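Skurnivia questions "learn by watching" claims as bin-liner trial ends

Skurnivia today published the results of its July trial of remote-control teaching for household robots, and the firm is advising buyers to keep their wallets shut for now.

Operators at its Nirumer test flat steered a two-armed robot through one dull chore, dealing with a bedroom bin and its liner, over and over. The recordings were then used to train the machine to do the job alone. Of 70 attempts without an operator, 44 were passed by the assessors.

"People hear that a robot has been shown a task and assume it has learned it," said Rebecca Lo Presti, head of trials. "Thin plastic is hard to grip and never folds the same way. I would not pay for 44 out of 70."

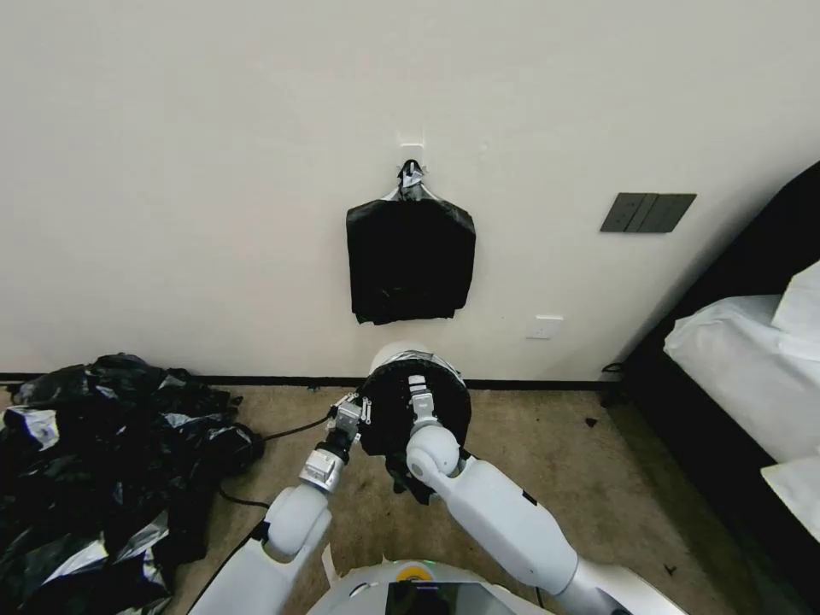

The robot holds a round black bin between its two grippers, with a bag hanging from a hook on the wall.

Yao-tsung Pan, who trained the operators, said new starters needed 5 hours at the controls before their recordings were worth keeping. Two operators working in the same room taught noticeably different habits, and the robot picked up both.

Skurnivia will repeat the trial in a second flat before making any claim about other homes. The full results are available on request from the Skurnivia press office.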